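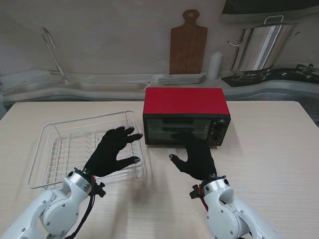

Second day of the club kart season at Ernero, and I came away with 2 points and a sore neck. Qualifying was poor. I ran wide at Pirier on both quick laps and started P14.

The first heat went better. The Irolent tyres took 3 laps to come in, then the front end started to bite and I passed two karts into the hairpin.

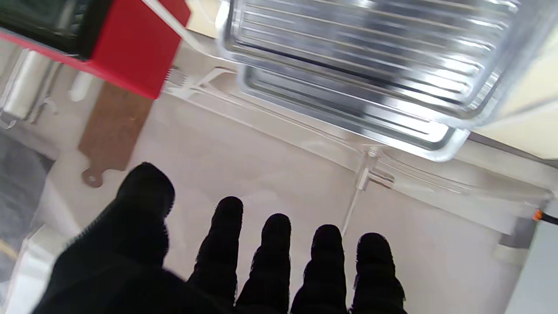
The final was stopped early after a tangle at the chicane – everyone climbed out fine – and the restart cost me a place. My best lap was a 53 dead, still slower than I managed in August. I'll drop the rear pressures next time and see if it turns in any better.

Posted 2018-01-28 | Contact | © Kart 259 blog | Back to top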